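The Farm Stand Premium
By Jayanthi Pinto

Deveck's new market guide wants us to believe that buying local always saves money. I have my doubts. The guide compares 79 items, yet it picks the grocery prices from January, when almost everything costs more.
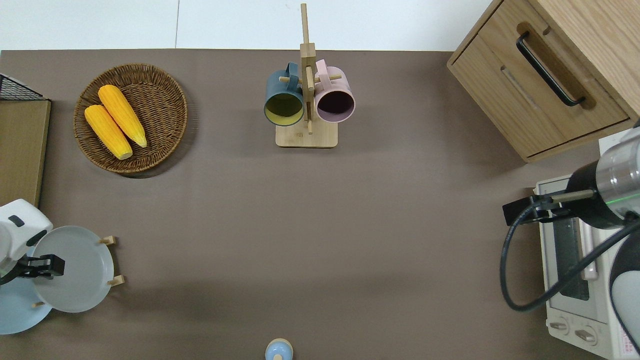 Two ears of yellow corn in a wicker basket.

Then there is the drive. The Urkden stand is a fine place, but gas doesn't appear anywhere in the guide's math. Neither does an hour of your time. I like the tomatoes there and I'll keep buying them. I just want to see the receipts before anyone tells a family on a tight budget that they've been shopping wrong.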